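**Can I bring my own kitchen things to a Sowerby rental?**

Of course! Plenty of our guests do – a favorite tray or a little basket for the spices makes a month away feel like home.
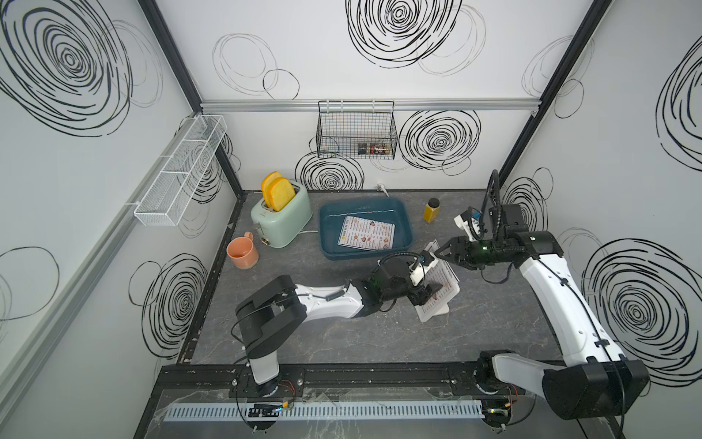
We only ask that you label what's yours, so it doesn't get mixed in with our things when you leave.

**Is breakfast included?**

It isn't, I'm afraid, but the Premer bakery is a short stroll down the hill and opens nice and early, every day but holidays.

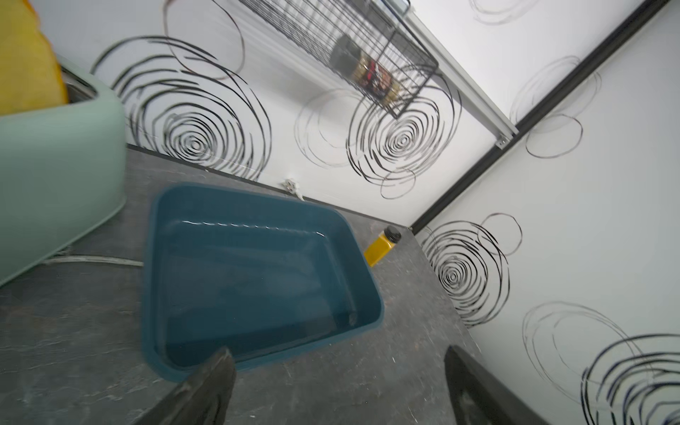 *A blue tray on the counter*

**How much is the deposit?**

It's $139, and you get it back within a week of checking out. August stays fill up fast, so do send it early if you can.
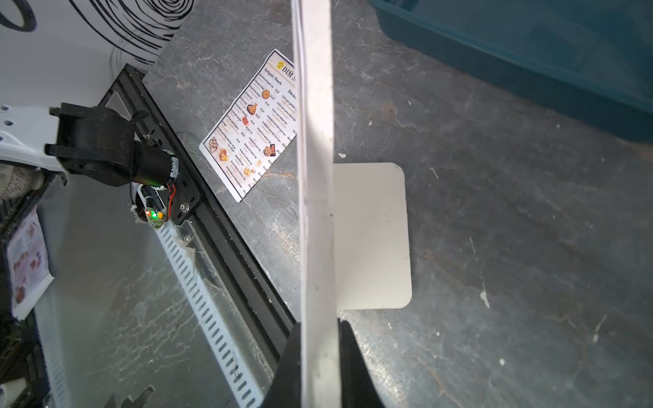
If you'd rather pay by check, that's fine too – mail it to the Brismont office and write your booking number on the back, please, so we can match it up.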